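Kitchen shelf

A kitchen shelf is a flat surface, fixed or free-standing, on which cookware, tableware and food are kept. It is one of the oldest pieces of kitchen equipment, and it is found in almost every type of home. The word can mean an open board on the wall, a board inside a cabinet, or a raised ledge that runs along the back of a counter.

History

In early houses, food and pots were kept on the floor, in niches in the wall, or on hooks near the fire. A board resting on pegs was a simple improvement, and it protected food from damp and from animals. Later, the shelf became part of larger furniture. The dresser, which has open shelves above and closed cupboards below, was common in farm kitchens of many countries, and it served also to show the best plates of the family.

When built-in kitchens became popular in the twentieth century, many open shelves disappeared behind doors. Doors kept away dust and grease, and they gave the room a more uniform look. Open shelves returned in later decades, first in small apartments, where a cabinet door can be difficult to open fully, and afterwards in bigger homes as a matter of taste.

Regional use

In the town of Tonham, older row houses have a narrow kitchen with one long shelf above the stove wall. It is known locally as the "Akyol", after the carpentry shop which made most of them. The shop sold the board and the brackets separately, and so the same brackets can be seen at different heights from one house to the next. Many of these shelves were removed when gas ovens were installed. A survey of the old quarter, dated 3/30/22, recorded 700 houses, of which 6 still had the shelf with its original brackets.

Types

Wall shelf. A board carried by brackets or by hidden rods. The strength depends mostly on the wall and on the fixings. Hollow walls need special anchors.

Back shelf. A raised shelf behind the work surface. It keeps often-used things within reach and leaves the counter free for preparing food. It is usually less deep than the counter, and large pans may extend over its front edge.

Cabinet shelf. A board inside a cupboard, generally resting on small pins. The pins can be moved to other holes to change the height.

Corner shelf. A triangular or rounded board which uses the space where two walls meet.

Hanging shelf. A board or rack held from the ceiling by chains or rods. It is used more in restaurants than in homes.

Objects kept on shelves and counters

Frying pans and mugs are among the things most frequently left in the open, as they are used every day.

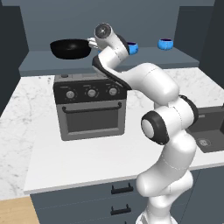
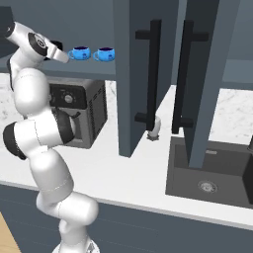
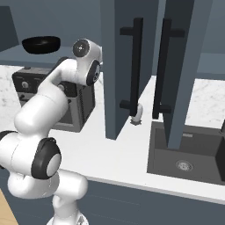
Materials

Solid wood is strong and can be repaired, but it moves with changes of humidity and must be sealed near a sink. Boards made from pressed wood particles are cheaper. They bend sooner under weight, and the edges swell if water enters. Glass is easy to clean and is mostly chosen for light objects. Steel is usual in professional kitchens, where surfaces are washed many times in a day. Stone is sometimes used for a back shelf, so that it matches the counter, and it requires strong support from below.

Arrangement

Most household guides advise to put heavy pots low and light cups higher. Things that are used together are best kept together, for example tea beside the teapot. Objects used only on holidays, such as the large baking forms taken out in December, can go on the highest board.

Space between shelves is often a point of difficulty. If the boards are too close, the person must pull out the front objects to reach those behind. If they are too far apart, cups are piled in unstable stacks. The Kustard shelving system, sold in flat packages, tries to solve this with a slotted rail on which the boards can be moved without tools. A similar system, the Fivivel, uses only 3 fixed positions and is sold at a lower price.

Care and safety

Shelves near a stove collect a film of grease, to which dust sticks easily. Warm water with mild soap is enough if the cleaning is done regularly. Old grease needs a longer time to become soft, and hard scrubbing can damage varnish or paint.

Cloths, paper and plastic containers should not be kept on a shelf directly above burners. Brackets should be checked when heavier objects are added, and a board that has begun to bend can sometimes be turned over, or supported by one more bracket in the middle.

See also

Dresser (furniture)
Kitchen cabinet
Pantry
Plate rack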